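Chapter 2
Layers and Loops: How a Synth Track Gets Built

I came to drum machines late, and my first one was a Flakport with 64 steps and a sticky play button. I loved it! I still write most of my beats on it (the newer gear sits under a sheet), and we'll lean on that step-by-step way of thinking all through this chapter.

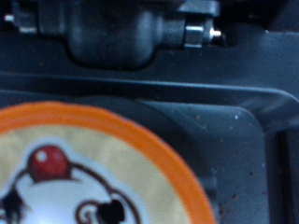 A loop is just a short bit of music that comes back around to its own start. Draw it as a circle and it gets easier to hear. The thick orange rim on the coffee pod lid would do fine: put your kick drums along the curve, then drop the snare between them and keep going round.

Before you start, pick a tempo and leave it alone for the whole first exercise.
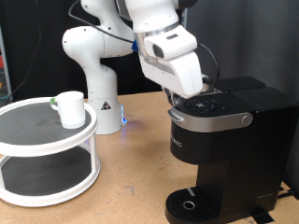 2.1 Starting with the kick

Set up four even kicks and let them run for a while. Boring? Sure, but your ear settles in, and you start hearing where a hat wants to go.

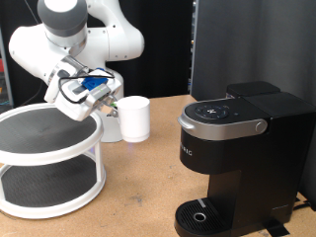 How loud should the kick be?
Loud enough that you still feel it when the bass comes in. Start there and turn everything else down to fit.

Save each version as you go. I've got 474 sketches in a folder called Stosthorpe, and plenty of them are awful.
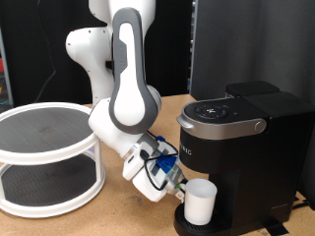 2.2 Adding a bass line

Stick to two notes for now, and play the lower one just after the kick.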